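Archivo de la lista > Oficina y mobiliario > Sillas de malla y orden del escritorio

Hola a todos,

respondo al mensaje de Bustamante, que copio en parte:

> Tengo una silla negra con reposacabezas de malla y no sé dónde
> dejar las cosas de tela cuando trabajo. Si las cuelgo del respaldo,
> se caen al asiento. Si las dejo en la mesa, ya no encuentro el ratón.
> ¿Alguien tiene una costumbre que funcione en un cuarto pequeño?

Yo tuve el mismo problema durante casi todo el invierno. Mi mesa mide 80 cm de fondo y pensaba que era suficiente, pero los cables ocupan más de lo que uno cree. Primero compré un gancho de Dovholm para el respaldo. Con malla no va bien, porque el gancho necesita un borde duro y la malla cede. Lo devolví en marzo.

Ahora uso la silla como lugar de paso: la tela va a la silla solamente mientras ordeno la mesa, y después tiene que salir de allí. Me ayuda tener la silla cerca de la pared, así no tropiezo con ella. En la mesa, de madera clara, dejo al fondo lo pequeño (la cajita de madera, las dos tazas blancas) y la lámpara negra está aparte, en la mesita redonda. 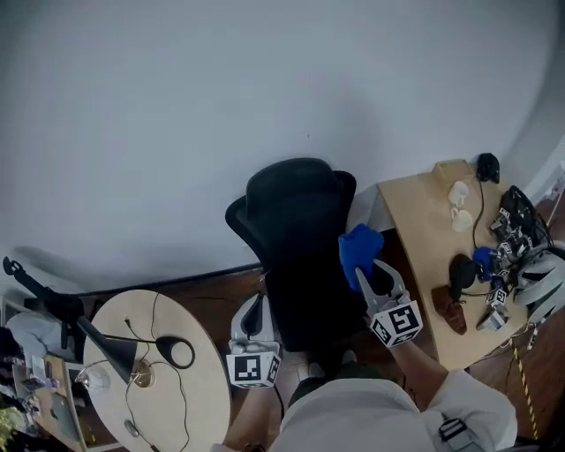

Mokano me contestó en privado, y con su permiso lo pongo para todos, que la silla no debería tocar la pared, que un reposacabezas alto acaba dejando una marca en la pintura y que él prefiere dejar 4 cm libres. También me escribió que los cables del suelo hay que fijarlos antes de mover la silla, pues las ruedas los pisan.

En lo de la pintura tiene razón, yo ya tuve que repasar una marca en la casa anterior. Los cables no los he fijado todavía - busco una canaleta que se pueda quitar sin dañar el suelo, que es de madera oscura y se raya con facilidad. Vi una de Besus de 200 cm, pero mi pared tiene 264 y no quisiera cortar una segunda pieza. Si alguien sabe si se venden tramos sueltos, le agradezco la información.

Para Bustamante: prueba una semana sin colgar nada en el respaldo. Si no te acostumbras, te mando las medidas de un perchero bajo que estoy pensando hacer.

Un saludo cordial,
Oda Løken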